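Teaching by the hand: a talk with Vesela Vlachou

March 13, 2021

Vesela Vlachou has a small workshop at Cenholm, and she does not like the word "programming" for what happens there. "We show the task," she told me. "A person takes the gripper in the hand and does the work, and later the robot must do the same."

Before this she spent several years on remote control at Ultside, where the operator sat in another room and moved the arm with two handles. She is still fond of that method, but it was slow for her. "With the handles I could record 21 good demonstrations in a morning, and then my neck was finished. You don't feel the object. You only guess from the screen how hard you are holding."

With the hand-held tool, she says, people learn in a few minutes. The problem is that they learn too well. They begin to turn the wrist in ways that no arm on the table can follow.
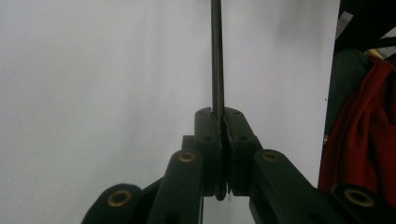 I asked her which tasks are the hardest to show. She answered at once: thin things. "A box forgives you. A thin rod wants to turn between the fingers, and if you pinch it a little crooked, the robot will also learn crooked." Her colleague Siamak Jalali throws out such recordings by himself, and they do not always agree about which ones. From the last 300 he kept fewer than she wanted.

Their goal is 2000 demonstrations by September, from several different people. Darcy Lapointe is left-handed, and his recordings were at first put in a separate folder. Now they are mixed with the others, and Vlachou thinks the results are better for it.

Would she go back to the handles? "For heavy parts, yes, tomorrow. For small parts I want my hand near." Then she excused herself, as Jalali was calling her to look at one more recording.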